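Help & Guides > Workshop > Dust Extraction
6 min read

Part 2: Putting your Carkura 113 extractor together and getting it going

By now you should have everything out of the box and the base frame standing on its four castors. If the frame still rocks, go back and loosen all the leg bolts a turn, let it settle on a flat bit of floor, then do them up again. I've built more of these than I care to remember and I still get a wobbly one now and then!

Find yourself a clear spot before you carry on. The extractor needs a gap of 200 mm behind it for the filter to breathe, and you'll want enough room at the front to get the full bag out without a wrestling match.

Fitting the drum and bag

1. Lift the drum onto the frame with the inlet pointing the way you want your hose to run. It's heavier on the motor side, so get a second pair of hands if you can.

2. Drop the four long bolts through and spin the nuts on with your fingers. Leave them loose for now.

3. Press the foam seal into the groove round the bottom of the drum. Start at the join and work round gently (if you stretch it as you go, it'll be too long at the end and you'll be swearing at it, as I have).

4. Tighten the bolts a bit at a time, going corner to corner.

5. Hang the bag. It holds 200 litres, and the strap clips over the lip with the buckle facing you.

Note: the bag will look baggy and sad until the motor's running. Leave the strap alone if it's snug all the way round.

The start and stop box

The control box comes ready wired and only needs screwing to the frame. Green starts it, red stops it. I like mine on the left, at hip height, where I can slap the red one without looking up from the saw.
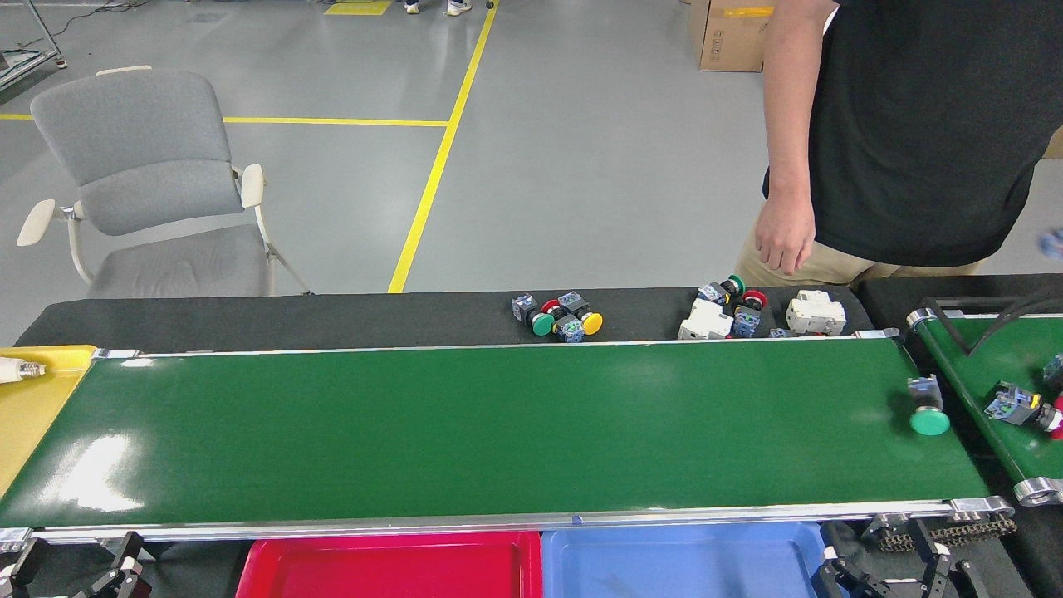 6. Hold the box against the bracket and put both screws in before you tighten either.

7. Run the cable down the inside of the leg and pop it into the clips. Keep it well away from the castor.

8. Check that the red button springs or twists back out fully. If it's been knocked in during delivery the machine won't start, and I'd say half the calls we get at Kumbridge end right there.

Caution: don't open the control box. If a button is cracked or sticking, ring us and we'll send a complete box out. Any work on the supply side, including a new socket or a change at your fuse board, is a job for an electrician.

Hoses and gates

Keep your hose run as short and straight as you can bear. Every bend costs you suction, and that lovely long loop round the back of the bench is going to fill up with shavings in the middle. I learned this with a planer and a very full hose.

9. Push the hose over the inlet as far as it'll go and do up the clamp.

10. If you're using the Stuvenlow gates, fit one at each machine with the arrow pointing towards the extractor.

11. Open one gate and close all the others. You can run with two open for light sanding, but the planer wants everything the motor's got.

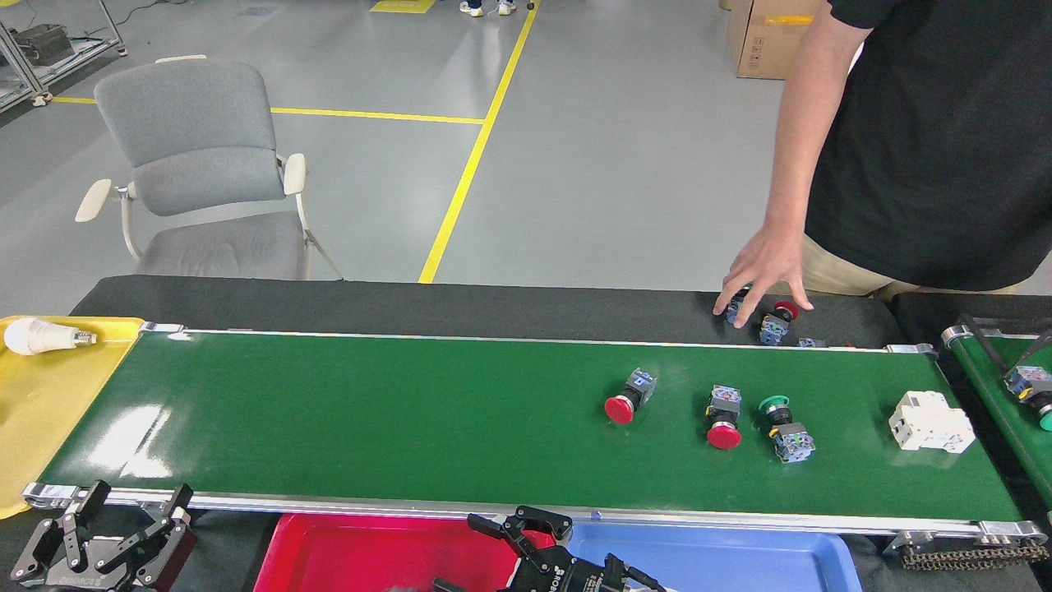

Marian Stetsiuk
Workshop Support, Carkura

First run

12. Plug in, stand to one side of the bag and press start. You'll get a low growl that climbs to a steady hum within a few seconds, and the bag should fill out.

13. Walk your hand round the drum seal and each hose joint. A leak feels like a cool draught pulling at your fingers. A quick nip on the clamp normally sorts it.

14. Press stop and let the fan wind down by itself. It takes a while, so go and put the kettle on.

Caution: never reach into the inlet, even when the motor has gone quiet. Unplug first and wait until you can't hear anything turning.

Note: a rattle on the first start is nearly always a nut left on top of the drum. A rattle that stays put after you've looked there is one for us, so please switch off and get in touch.

Emptying and filter care is in Part 3. Read that before the bag's full, as you'll want to have a dust mask handy, and give the filter handle a few turns at the end of each day until you get round to it.

Last updated March 9, 2025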